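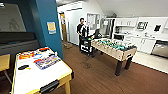
How much free space does an air hockey table need?
Leave enough room behind both short ends for a player to step back, and enough along the sides for a person to walk past. A sofa or chairs can stand closer.

Trenesov Air Hockey, light wood finish
Item 2687

The Trenesov has a white playing surface, pale wood-tone rails and a black goal slot at the near end. We sell it mostly to offices and youth clubs, where the table must look like furniture and also survive the lunch hour. Two strikers and four pucks are in the carton. Weight limit for objects placed on the surface is 37 kg, but please do not store things there for long time - small scratches slow the puck.

Many customers order it together with our foosball table, the Drasard, so that one room has two games.

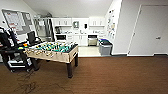
The Drasard can be delivered on the same pallet, and then you pay the freight only one time. Both tables may stand on carpet. After assembly, check the level in both directions, and check again after one month.

Price for the pair: $2,242
Spare parts: kept in stock at Brollix
Questions before ordering: Yevdokiia Prokopenko, sales desk, until 4 p.m.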